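4.2 Do club mergers keep players in the game?

The usual case for merging country football clubs runs as follows. Two towns can no longer field full sides, so they pool their lists, share a committee and a set of colours, and the players who would have drifted away keep playing. League administrators repeat this often enough that it has come to be treated as settled. We doubt that it is, and the registration records from the league we studied give it less support than we expected when we began.

The league had nine clubs at the start of the study period and six at the end. Two of the losses were mergers and one was a plain closure. The better known merger joined Neltach and Cokesden, neighbouring towns whose clubs had met in the opening round every season since well before 2000. The other brought Mukow in with a larger club down the highway, and kept the Mukow name for one season before dropping it from the jumper. Nouri, the club that closed, is of interest because it had been offered a merger and voted it down.

If merging protects participation, players from Neltach, Cokesden and Mukow should have stayed registered at a higher rate than players from Nouri. Senior men at Neltach did stay, nearly all of them. Senior men at Cokesden mostly did not. The combined club trained at the Neltach ground, and the players who left were largely those who had lived closest to the Cokesden oval. A pooled retention figure for the merged club hides this split, and earlier accounts that used the pooled figure were in our view too generous. They describe one club surviving under a longer name and call it two.
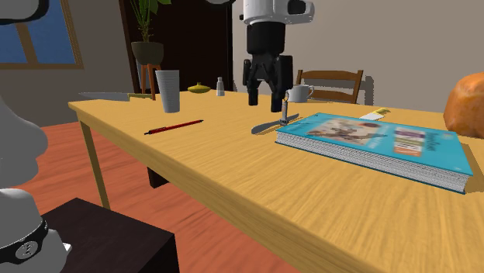 Figure 6. Robot arm with black gripper above a pale wood-grain table, with a small gray tool lying on the tabletop (simulated).

The Nouri players are harder to fit into the standard story. With no club of their own they spread across the rest of the league and, in a few cases, into the neighbouring competition. Their retention in the first season after closure was no worse than Cokesden's. We would not lean on this too heavily. Nouri was a small club by then, its juniors had already gone elsewhere, and those who remained to the end were presumably the keenest. Still, the result is awkward for anyone who argues that closure is the worst outcome for players and merger the remedy.

Junior numbers tell us less than is often claimed. The Neltach and Cokesden merger was followed by a rise in under-age registrations, and the league's annual report credited the merger directly. The same report notes, some pages later, that the registration fee for juniors was dropped before that season. Clubs that had merged with no one also recorded a rise. We could find no way to separate the two effects using the records available, and we suspect there is no way to do so.

There is also the matter of what counts as a player. The league's register lists anyone who lodged a form, including those who never took the field. Team sheets would be a better measure, but the Mukow sheets are missing for most of the study period and the Cokesden ones are handwritten and incomplete. Where both sources survive, the register overstates active players at every club, and it overstates them most in the season just after a merger. A likely explanation is that people sign on to see how the new arrangement will go and then find they would sooner not drive to training at six o'clock on a winter evening. Whatever the cause, a study that stops at the first post-merger register will make the merger look better than it was.

None of this shows that the mergers were mistakes. The clubs had debts, ageing clubrooms and a shortage of people willing to run the canteen, and a merger may have been the sensible course on those grounds alone. Our quarrel is with the narrower claim about participation. Section 4.3 turns to netball, where the records are fuller and the pattern differs in two respects.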